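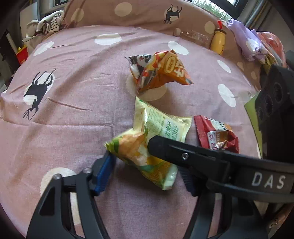
Section 4. Setting up the Womell parcel scale

Read this section before you weigh anything you plan to mail. The steps apply to the standard scale with the detachable display. If you have the older model with the display built into the base, the buttons are the same but the battery door is on the side.

4.1 Choosing a spot

Put the scale on a hard, level surface. A kitchen counter or a solid desk is fine. Carpet, a mattress or a folding table will give readings that drift, and the scale cannot correct for them. Keep it away from fans and open windows.

Caution: Do not pick up the scale by the weighing plate. Hold it by the base with both hands.

4.2 Fitting the batteries

1. Turn the scale over and lay it on a towel.
2. Slide the battery door toward the rear edge until it clicks.
3. Insert four AA batteries, matching the plus and minus signs inside the door.
4. Close the door and turn the scale upright.
5. Plug the display cable into the socket marked D.

Note: Do not mix old and new batteries. Rechargeable cells work, but the low battery sign will come on earlier than it should.

4.3 First start

1. Check that the plate is empty and press POWER.
2. Wait until the display shows a steady zero.
3. Press UNIT to choose grams or ounces. The setting is kept when the power goes off.
4. Hold UNIT for three seconds to choose how ounces are shown. In the first mode the scale rolls over to pounds at 16 ounces. In the second mode it keeps counting in ounces.

If the display shows dashes, something is touching the plate. Clear it and start again from step 1.

4.4 Calibration

Calibrate once after setup, and again whenever you move the scale to another room. You need the 1000 g weight from the accessory bag. Bags of sugar and the like are not accurate enough.

1. Turn on the scale and let it stand for five minutes.
2. Hold ZERO and UNIT together until CAL appears.
3. Release both buttons. The display shows the weight it expects.
4. Place the weight in the center of the plate and do not touch the table.
5. Wait for the beep, then remove the weight.

If you see error 3031, the reading moved during step 4. Check that the feet all touch the surface and repeat from step 2. If the error comes back, replace the batteries before contacting Womell support.

4.5 Weighing a mixed parcel

Small, light goods such as snacks, tea or socks are easiest to weigh in the box you will ship them in.

1. Place the empty box on the plate, flaps open.
2. Press ZERO. The display now ignores the box.
3. Add the goods. Note the reading if you need the contents weight for a customs form.
4. Take out anything you decide not to send. The reading drops as each item leaves the box.
5. Add the padding, close the flaps and tape them.
6. Lift the box off, press ZERO, and put it back on. This is the full weight, and it is the one you pay postage on.

Caution: Puffed bags take up a lot of room for what they weigh. Many carriers charge by size once a box passes a certain limit, so measure the box as well.

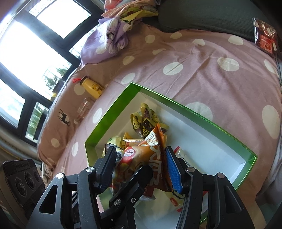
Irfan Jugah wrote to us that he always skipped step 6 and added the box weight from a list taped to the wall. It worked until he changed box suppliers – the new ones were heavier – and two parcels came back for extra postage. He now weighs every box closed, labels included, and asked us to say so more clearly in the guide. We have reworded the step.

4.6 Saving a box weight

If you use the same box often, you can store its weight under one of the two memory keys.

1. Place the empty box on the plate.
2. Hold M1 or M2 until the display blinks.
3. Remove the box. To use the stored weight later, press the same key once.

Stored weights are lost if the batteries are out for more than a minute.

4.7 Cleaning

Wipe the plate with a damp cloth. Tape residue comes off with a little cooking oil on a paper towel, followed by dish soap. Keep liquid away from the D socket.

Guide revised 2020-06-30. For printing labels from the display unit, go to Section 5.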